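Curtain swap day at the Firkomo rooms drew a crowd

2022-01-09

I went down to the Fagundes building for the winter curtain swap and came home with two bags, which was one more than I'd promised myself (the sofa is still covered in them). If you haven't been, people bring the curtains they're tired of, get a ticket for each pair, and go home with somebody else's. Firkomo has run it since last July, and this was easily the busiest one yet - 220 pairs on the rails by lunchtime!

Most of what came in was white or close to it. I love a plain white curtain, but they're the devil to sort, and you really have to get the fabric between your fingers to know what you've got. 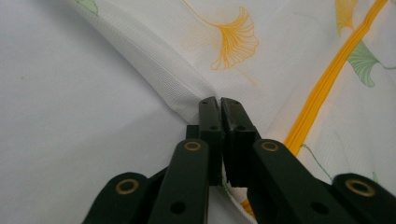 The heavier ones went quickly, as they always do in January. Sheers took longer to move, and I think that's a shame, because a sheer is what you want in a kitchen or on a street-side window where you'd like some daylight and a bit of privacy too. My favorite by a mile was a white one with ginkgo leaves on it, green ones and yellow ones, so light you could see the fold through itself. I dithered, went for a coffee, and came back to find it had a ticket pinned on. Serves me right.

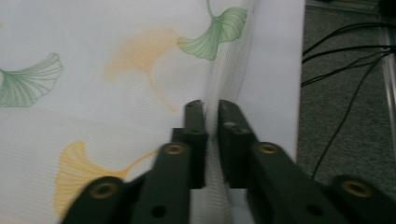
Reading time: 2 min

A few practical bits for next time. Tickets are good for 18 months, so don't panic if nothing suits your windows. Please wash things before you bring them, and write the drop on a scrap of paper and pin it to the hem - half the questions I overheard were about length. Nudotau is lending 60 more hangers, so the long pairs shouldn't end up folded over chair backs again.

Anything left unclaimed goes to the Rolleo sewing room, where they cut sheers down into produce bags and cafe curtains. I've got three of the bags and they wash beautifully. The next swap is in July, same rooms, doors open at ten.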